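Bumgate Breakfast Club – planning meeting, 2021-05-19

Present: 9 members. Notes from last time agreed.

Toast table. What a great month! We went through 20 loaves, and the new spot by the white wall is a big hit. Everyone loves the pink plates, so we'll order 13 more from Brekora.

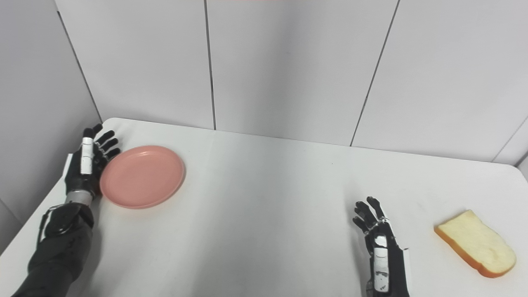

Jam was next, and it got lively – plum won by 3 votes over apricot. The plates stay on the left and bread goes on the right, so the line keeps moving. Butter gets its own dish from now on.

Billelholm visit: moved to December. All in favor, and very excited.

Action: order plates, buy plum jam, wipe-down list for the door.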